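Why Do Houses Creak at Night?
A Learning Page for Young Readers from the Calivska Museum of Homes and Building

Many children have heard a pop, a tick or a long groan after the lights go out. The sound may come from the floor, the stairs, the walls or the roof. It can seem as if someone is walking in the next room. In most homes, the sounds come from the building itself.

This page explains what makes a house creak, which parts make the most noise, and how you can study the sounds in your own home. Words in the list at the end may be new to you.

Materials change size

Almost everything grows a tiny amount when it gets warmer and shrinks a tiny amount when it gets cooler. Scientists call the growing "expansion" and the shrinking "contraction." The change is usually too small to see.

During the day, sunlight warms the roof and the outside walls. Indoors, people cook, run the heat and open the curtains. After sunset, the house begins to cool. Metal pipes, nails, roof boards and window frames all shrink, but they do not shrink at the same speed or by the same amount. Metal changes size more quickly than wood does. When two parts are fastened together and one of them pulls away from the other, they rub. For a while they may stick. Then they slip all at once, and the slip makes a pop.

Scientists call this "stick-slip." The same kind of movement makes a violin string sing when a bow is drawn across it, and it makes a rusty hinge squeal.

Wood drinks water from the air

Wood was once part of a living tree. Its inside is made of very small tubes that carried water up from the roots. Long after the tree has been cut into boards, the wood can still take in water from damp air and give it back to dry air.

When the air is damp, boards swell and press against one another. When the air is dry, they shrink and small gaps open between them. Wood swells mostly across its width and hardly at all along its length. This is the reason a bedroom door may be difficult to close in a rainy summer and easy to close in November, when the heat is on and the indoor air is dry.
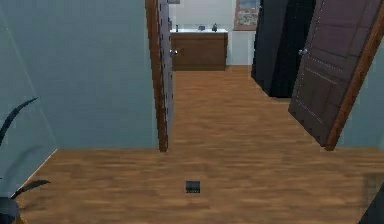 A hallway with a wooden plank floor. Long floors have many places where boards meet.

Why floors squeak when you step on them

Under most wooden floors there is a second, rougher layer called the subfloor. Under the subfloor are strong beams called joists, which carry the weight of the room. Nails or screws hold the layers together.

Over the years, boards swell and shrink many times, and the nails can loosen. When you step on a loose board, it moves down. When you lift your foot, it moves up again and slides along the nail. The rubbing makes the squeak. A board may also rub against the board beside it.

Floors are often quieter near the walls, where the beams beneath them are well supported and bend less. The middle of a room or the middle of a stair step usually makes more noise.

The Wisby House study

Wisby House, which belongs to the museum, has 426 floorboards on its upper level. Last winter our building teacher, Damián Montecinos, asked a school group to walk over every one of them in soft shoes. The children put a paper sticker on each board that squeaked. They used 20 stickers. Most of the noisy boards were at the top of the stairs and outside the old nursery, where families had walked the most.
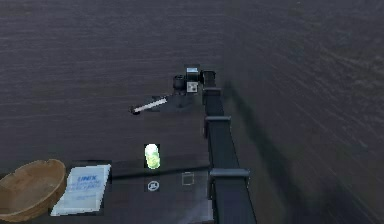
The group then came back in the evening, after the heat had been turned down, and sat without talking for 7 minutes. They heard ticking from the radiator pipes first. The deeper sounds from the roof came later, because thick beams lose their warmth slowly. A house does not cool evenly, and its sounds can continue for hours.

Why the sounds seem louder at night

In the daytime, a home is full of other noises. Cars pass, people talk and the refrigerator hums. A small pop is easily covered up. At night most of these sounds stop, and your ears notice what is left. Your brain also listens more carefully in the dark, when your eyes cannot give it much help.

Try it yourself: a creak diary

You will need a notebook, a pencil and a thermometer that measures air temperature. Ask an adult before you begin.

1. Choose one room. Draw a simple map of its floor.
2. Walk slowly from one side to the other. Mark an X on the map wherever you hear a squeak.
3. Write down the temperature of the room.
4. Repeat your walk at bedtime and again in the morning.
5. Compare your maps. Did any of the squeaks move, stop or grow louder?

Keep your diary through a change of season if you can. Readers are invited to send their results to the museum.
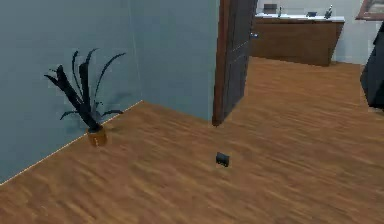

Leif Mikkelsen wrote to us that his bedroom floor squeaked in nine places in winter and only two in summer. "I thought my dad had fixed it," his letter said, "but he told me he never touched it. Can a floor fix itself?"

A floor cannot repair a loose nail. In summer, however, damp air makes the boards swell until they fit tightly, and tight boards have less room to move. The squeaks may return when the air becomes dry again.

When to tell an adult

Ordinary creaks are not a sign of danger. Tell an adult if you find a floor that feels soft or bouncy, a new wide crack in a wall, or the sound of dripping water where there should be none.

Words to know

Contraction: becoming smaller, often from cooling.
Expansion: becoming larger, often from warming.
Joist: a beam that holds up a floor.
Stick-slip: movement in which two surfaces catch and then suddenly slide.
Subfloor: the rough layer beneath the floor you walk on.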